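Section 2: Breaking In and Wearing Your Bendier Belt

Hi, Walid Karam here. I cut and stitch every Bendier belt myself, so I figured I should write this part of the guide too. Grab your belt, a soft cloth and the little tin of Orkusance balm from the box, and let's get going!

Before you start

Unroll the belt and let it rest flat overnight. It's been coiled up in a box for a while (sorry, it's the only way to ship them) and the leather wants to relax a bit. Keep it away from heaters and out of direct sun.

First conditioning

1. Wipe both sides with a dry cloth. A little brown dust on the cloth is normal with new leather.

2. Scoop out a pea-sized dab of balm and warm it between your fingers until it goes soft.

3. Rub it into the smooth side, working from the buckle toward the tip. Small circles, light pressure. Leave the rough side alone – balm on the back just ends up on your pants.

4. Wait 30 minutes, then buff off whatever is left.

5. Flex the belt gently along its length, a hand's width at a time. You'll feel it loosen up as you go.

CAUTION: Never speed things up with a hair dryer or an oven. Leather shrinks and cracks when it gets too hot, and I can't fix that.

Note: The balm darkens the russet belts a shade or so. I love the look, but try it on the tip end first if you're not sure.

Setting the fit

6. Put the belt on over the pants you'll wear it with most. The middle hole should be your everyday hole.

7. If you're between holes, swap the buckle end before you think about punching a new one. Loosen the 2 screws on the back, slide the strap to the other slot, and tighten them by hand plus a quarter turn.

8. Wear it for short stretches the first week. Stiff is fine, pinching isn't.

CAUTION: Don't hang more than one heavy item on a new belt. Let the strap take its shape first or it'll twist on you.

Storing and looking after it

Hang the belt by its buckle or lay it out straight in a drawer. Every 90 days or so of regular wear, repeat steps 1 to 5. If it gets soaked, blot it and let it dry slowly at room temperature, then condition it again.

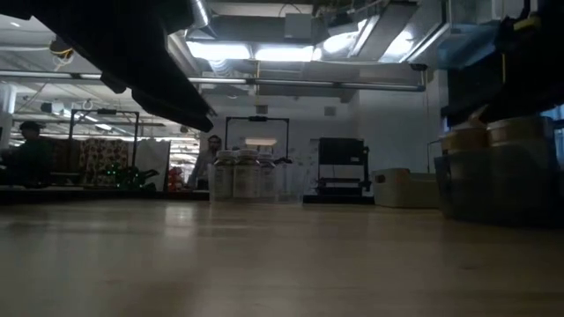
Two large jars with tan lids, on the tabletop.

Close the balm tin tightly after each use. A 200 g refill will last you years, and Nisreen Sabbagh at our Cancombe shop will happily send you one. Write to her about missing screws or a wrong size too, and put your order number in the note so she can find you quickly. Hole punching and edge repairs are in Section 3.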